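How to Make a Music Video With No Budget and One Free Night
by Ekaette Amadi, 9/13/21

I shot a video for my friends in Drumitz back in July, and so many of you asked how we did it that I figured I'd just write the whole thing out! We had one location, two dancers and a single overnight session. Steal whatever is useful.

Start with the song, and I mean really start with it. I listened to "Pakell" 20 times on headphones before I wrote down a single idea (my neighbors thank me for the headphones). Every time something changed, a new drum or a vocal dropping out, I jotted down the time. I ended up with 13 changes, and those became my shot list.

Next, find your place. We used an old swimming hall that a local theater group rents out cheap at night. Go there at the same hour you plan to shoot, because a room you love at noon can look like nothing at all at midnight. Clap your hands too. If the echo is huge, your dancers will have trouble hearing the beat, so bring a decent speaker and put it close to them.

Now for the shoot itself:

Play the song out loud on every take, even for close-ups.
Do the full run-through first, while everyone is fresh.
Film the whole dance from 6 spots before you try anything fancy.
Feed people. Hot food, around 2 a.m. if you can manage it!

Put one loud clap at the front of each take as well. You'll thank yourself when you're lining everything up later.

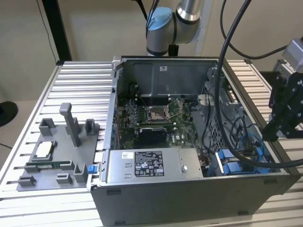
Editing is where I always slow down. I lay the finished song on the timeline, lock it so I can't bump it, then stack all the full takes underneath and match up the claps. After that I just watch and cut whenever I get bored. My first pass is always too busy, so I leave it overnight and take out a bunch of cuts in the morning.

Color comes last. I went a little green and cold for the pool shots and left the hallway warm, and the band loved it. Export one big file for your archive and a smaller one for uploading, and send the small one to the band first so they can catch any lip-sync slips. Ours had one, right in the second chorus.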